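Third evening on the Dakthorpe kitchen, and the gripper still wouldn't close properly.

I should back up. Dakthorpe is what I call the simulated kitchen I've been building since February, and the robot who lives in it is named Carré, for no reason I can defend. Carré's job is to open drawers. Carré has been bad at this job for some time.

The trouble was in the fingers. I told them to close, they reported they were closed, and the log had them a hair apart, like a kid claiming his bedroom door is shut. I spent 82 minutes blaming friction. I raised the friction. I lowered the friction. Then I opened the arm's setup file and went down all 688 lines of it with a cup of coffee, and on one of them I found the travel limit for the left finger, which I had typed in myself and which was wrong.

So I fixed the number, zeroed both fingers, parked the arm by the drawers and told it to close again.

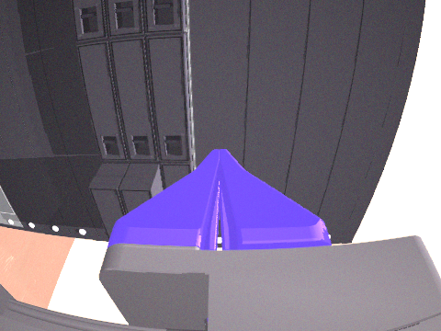
Remo Galli wrote in after my last post to say that I was zeroing the fingers in the wrong order anyway, and that if I reset the wrist first I would save myself a lot of grief. He also wanted to know why I don't keep a copy of the setup file from before I start "improving" it. I have no answer to the second part. I tried the first part and he's right, and I'm being very grown-up about it.

My routine now, for whoever inherits this mess: wrist to zero, then fingers to zero, then close, then look at the thing from the wrist camera before believing a word of the log. After that I open and close it 7 times and compare the readings. If they drift, I go back to the limits and leave friction alone. Friction has suffered enough.

Next up is the handles. They're recessed, and the fingers come to a point, so I have some thinking to do about what exactly Carré is supposed to grab. Remo says hook, don't pinch. I'll try it his way once I've made that backup copy.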